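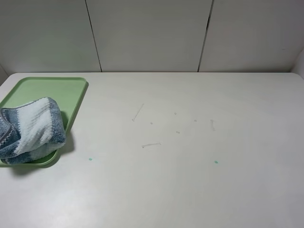 Investigators visit Prandska hospital as hepatitis A cases reach 200

A four-member team looking into a hepatitis A outbreak in the Prandska district spent the day at the regional hospital in Matei, where the first patients were seen, district health officials said.

The team, led by epidemiologist Uthai Suksawat, met with laboratory staff in the morning and then toured the infectious diseases ward. It is expected to visit a food distribution centre in Cedilov before returning to the district capital.

The outbreak was declared in March 2019, after doctors in Matei noticed a rise in patients with jaundice, fever and stomach pain. The district has now confirmed 200 cases. Of those, 35 people have been treated in hospital and two remain in intensive care. No deaths have been reported.

Hepatitis A is a viral infection of the liver. It spreads through contaminated food or water, or through close contact with someone who is infected. Symptoms can take several weeks to appear, and that long gap makes it difficult to trace an outbreak back to its source.

"People are being asked what they ate a month ago," Suksawat told reporters outside the hospital. "Most of us couldn't say what we had for lunch last week. So we work from receipts, school menus, delivery records, whatever there is."

He said the team had been given access to patient files and stored blood samples, and that local doctors had kept good notes from the start. He declined to say which foods were under suspicion.

The district health office said earlier that interviews with patients pointed to frozen berries, prepared salads or both. Samples from several products have gone to the reference laboratory in Nandent, which is comparing virus found in patients from different towns. If the strains match, investigators will be able to treat the cases as one outbreak with a common source.

Early results from Nandent suggest that most of the Matei patients were infected with the same strain. Results for patients in Cedilov are not yet available.

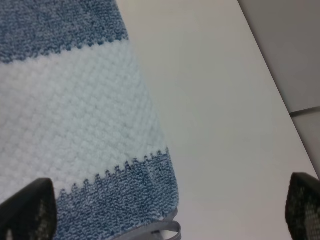 The laboratory has added an evening shift to get through the backlog. Its staff have also been asked to test water from the Cedilov municipal supply, although the water utility says its routine checks have shown nothing unusual and residents have not been told to boil their water.

Questions over timing

The district has faced criticism for the time it took to alert the public. Doctors at the Matei hospital reported the first cluster to the health office, but a public notice was not issued until after cases had appeared in Cedilov as well.

The health office said it had followed the usual procedure, which calls for laboratory confirmation before a notice goes out. It has since agreed to review that rule. Clinics are now asked to report any suspected case by telephone on the day the patient is seen, without waiting for a blood test.

Suksawat said his team had not been asked to judge the district's response and would not be doing so. Its job is to find the source and recommend measures to stop further spread. A report on the handling of the outbreak would be a matter for the regional government.

Opposition councillors in Matei have called for that report to be made public. One motion before council would also require the hospital to publish weekly case numbers for any notifiable disease. Council is due to debate it in April.

Schools in the district remain open. Two child care centres in Cedilov closed for cleaning after staff members tested positive, and both have since reopened. Parents were sent a letter with advice on handwashing and a list of symptoms to watch for.

Vaccination has been offered free of charge to household contacts of confirmed cases, and to people who work in kitchens, child care and aged care. The vaccine can prevent illness if it is given soon after exposure. The health office said supplies were adequate for these groups, but that it did not plan a general vaccination program at this stage.

Restaurants and caterers have been told to cook frozen berries before serving them and to keep delivery records for inspection. Inspectors have begun visiting food businesses in Matei and will move on to Cedilov when the first round is complete.

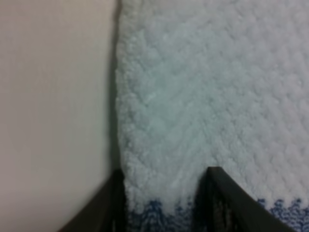

Advice for residents

The health office is asking residents to take the following steps:

Wash hands with soap and running water after using the toilet, after changing nappies and before preparing food.

Boil frozen berries for at least one minute before eating them, including those used in smoothies and desserts.

Do not share towels, cups or cutlery with anyone who is unwell.

See a doctor promptly if you notice yellowing of the skin or eyes, dark urine, or nausea that does not go away. Call the clinic before you arrive.

Anyone diagnosed with hepatitis A should stay home from work or school until a doctor says it is safe to return. Food handlers will need written clearance.

The investigating team will remain in Prandska until the Nandent results are complete. Its preliminary findings will go to the district health office first, and Suksawat said he expected a summary to be released to the public in April.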